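Sondale Workroom, folding table inspection
Room 308
Date: June 24, 2021
Checked by: Jade Zacharias
Second reader: Harvey Sutherland

1. Table top is clean, no splinters. OK
Comment: I passed my bare palm on all the surface and also under the front edge. The wood is smooth. The line on the left half is very faint and has no depth, so it will not catch the cloth.

2. Round metal grommet is flat with the wood. OK
Comment: Please do not put pins in it. In March I took out 4.

3. Metal tabs at the bottom edge. WATCH
Comment: Tight today, but the corner of the right one is a little sharp for thin fabric. I asked Harvey to file it.
Reply HS: Will do on Monday.

4. Carpet around the table is not lifted. OK

5. Cables are away from the feet. NOT OK
Comment: One cable was lying where the person must stand. I moved it to the side. It needs a clip, the order number at Paquette is 821.

6. Light is enough to see small folds. OK

7. Only the pieces for folding are on the table. OK
Comment: Light lavender cloths, very soft. Keep drinks on the shelf by the door, also water.
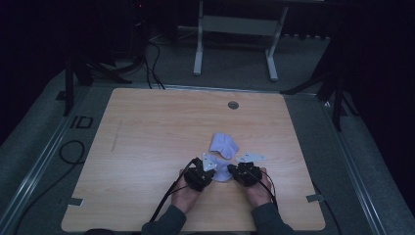 8. Sleeves are close to the arm, no rings or bracelets. OK
Comment: Sleeves must not touch the cloth when it is being folded. Remind the new people of this before their first shift.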